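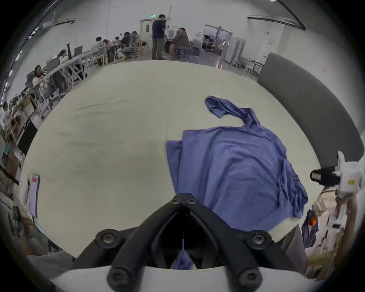
Notes on letting a spare room

Print this page | E-mail this page

Search this blog Enter keywords Go

Readers of this blog have asked for guidance on taking in a lodger. The following reflects my own practice over 3 lettings and should not be taken as legal advice.

The terms should be put in writing before any money changes hands. My present agreement runs to four pages and was adapted from one lent to me by Wiesława Lis, who let her upper floor for many years. It states the rent, the deposit, the notice period of 30 days and the arrangements for visitors. Kazimiera Lis, her sister, considers the clause on visitors too strict. I have kept it.

Laundry requires a clause of its own. In my house the lodger has use of the machine in the evening, until nine o'clock, and bed linen is the lodger's responsibility once the first set has been supplied. I provide two sheets and four pillowcases, and these are listed in the inventory. 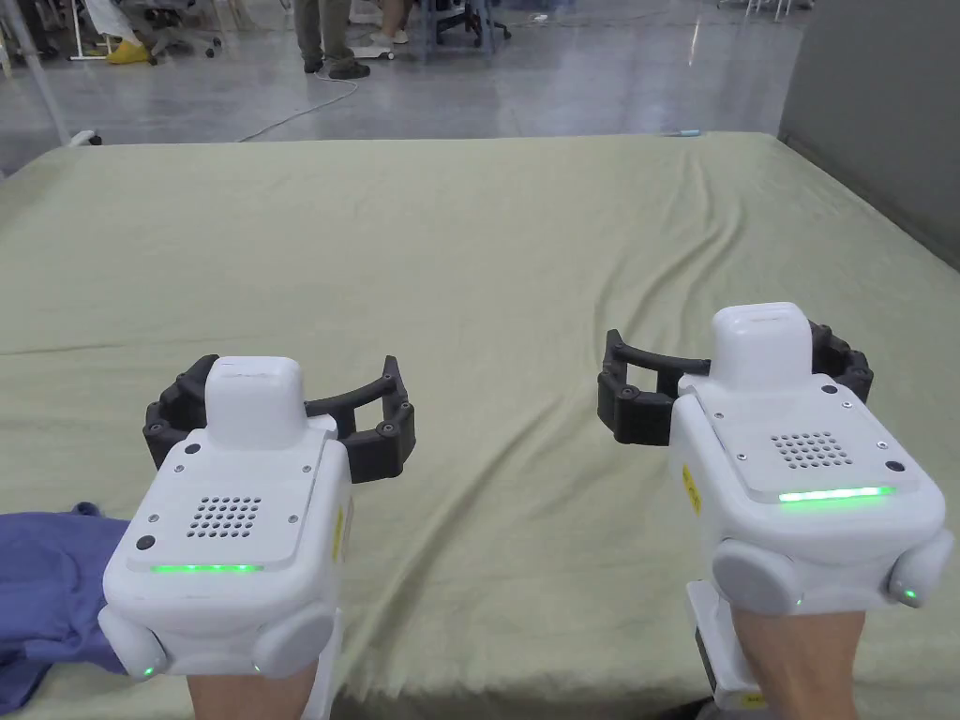
The inventory is to be signed by both parties on the day of arrival. Deepak Garg, my first lodger, found an error in mine within the hour (a desk lamp entered twice), and it was corrected and initialled by us both. I recommend that each party keep a copy.

Heating is included in the rent from November until the end of March. Outside those months, use of the portable heater is by agreement.

A further entry will deal with deposits and the return of keys. Correspondence on the present subject may be sent by e-mail and will be answered in due course.

K. Noguchi

E-mail this page | Print this page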